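Plukach Student Robotics Club: Frequently Asked Questions

Questions we get from new members, parents and the people who stop at our stall in February. If yours is missing, ask at any Thursday session.
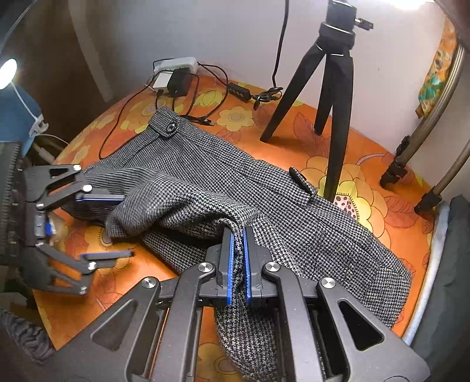 Folding project: picking up a pair of houndstooth trousers with the hand-held grippers.

Who can join?

Any student at the college, on any course. You don't need to have done any programming or electronics. About a third of current members study something unrelated, such as textiles or catering. Staff may come along but can't hold a club role or enter competitions with us.

When and where do you meet?

Thursdays from 4.30pm to 7pm in the Bittencourt Building, second floor. The door on the car park side locks at 5pm. After that, come in by the main entrance and sign the book. We don't meet in exam weeks or in the holidays, though the folding team sometimes books extra time before an entry is due.

What does it cost?

Membership is free for the first term. After that it is £12 a year, paid at the college finance desk. Bring the receipt to Precious Mthembu so that she can add you to the list. If the fee is a problem, speak to her in private and it will be dropped.

What are you working on this year?

There are two projects. The larger one is garment folding, which we are entering in the Ondness Challenge. The smaller one is Vudus, a wheeled robot that follows a line and sorts blocks. Vudus is the usual starting point for people who want to learn wiring and basic code. You can move between the two at any time.

What does the folding project involve?

Members fold and straighten clothes using a pair of hand-held grippers, one in each hand. Each attempt is recorded, and the recordings are used to train a program that will later control two robot arms. Most of the work is therefore done by hand, at a table, with a pile of clothes. The rest is checking recordings, labelling them and running the training.

Why don't you just program the folds?

We tried that in our first year. It worked for flannels and tea towels laid flat in the same place each time. It failed as soon as the cloth was crumpled or the item was a different size. Learning from recorded attempts has given better results so far, but it needs a lot of recordings.

How many recordings do you need?

The rules for our category ask for at least 300 complete attempts. We have 963 on the drive, but that includes practice runs and ones where the garment fell on the floor or somebody stopped halfway. Nabil Chamoun is going through them. Please don't delete anything yourself, even if it looks useless.

Is it hard to use the grippers?

It takes an evening to get used to them. You only have two fingers on each side, so you can't smooth a sleeve with your palm as you would at home. New members start with tea towels, go on to T-shirts and then try trousers. Trousers are slow. The waistband is thicker than the legs, and the fabric tends to slide off the edge of the table if you pull from one end.

What are the blue pads on the fingers?

They are there for grip. They wear smooth with use and need changing now and then. Spares are in the second drawer. Write the change in the logbook so we know how long each set lasts.

What counts as one attempt?

It starts with the garment crumpled on the table and both grippers open and clear of it. It ends when the garment is folded and both grippers have been lifted away. If you touch the garment with your bare hand, stop, reset and begin again. Don't talk yourself into keeping it.

Does the table have to be the same every time?

No. The judges use a table we haven't seen, so we want a mix. We use plain tops, checked cloths and the flowered one. Lamps can be moved as well. Put the name of the cloth in the notes for each batch, spelt the way it is on the wall list.

Can I bring in clothes from home?

Yes, if they are clean and you don't need them back for a few weeks. We have plenty of T-shirts. We are short of trousers, skirts and anything with a pattern. Nothing with sequins, loose beads or pins, please. Buttons and zips are fine. Put your initials on a slip in the pocket if you want the item returned.

Do I need to bring a laptop?

Not for recording. If you want to work on the training code, your own laptop helps, as the club has only two. Su-chen Kwan will set up your account and show you where the files are kept. The full set is too large for the college network drive, so it has to be copied from the club disk.

Is it safe?

Yes, if you follow the sheet by the door. Tie back long hair when using the arms. Keep drinks off the recording table. Check where the cables run before you move a tripod. Only Unai Figueroa or Aurelio Montoya may switch the robot arms on, and one of them must stay in the room while they are powered.

Will I be filmed?

The cameras point at the table and the garment. Hands and sleeves get into the recordings fairly often, and faces very rarely. Recordings with a face in them are removed before we send anything to the organisers. There is a consent form to sign before your first session, and members under 18 need a parent or carer to sign it too.

Can I put this on my course record?

Yes. Ten sessions counts as an enrichment activity. Sign in each time, as we can't confirm sessions that aren't in the book. Engineering students may also use club work for their project unit, but should check with their tutor first.

Does everyone go to the competition?

No. Each team is limited to six people, and places go to members who have been to most sessions since the autumn. Everyone else can come and watch if there are seats on the minibus.

How do I sign up?

Come on a Thursday before 5pm and ask for Precious or Aurelio. The form takes a few minutes.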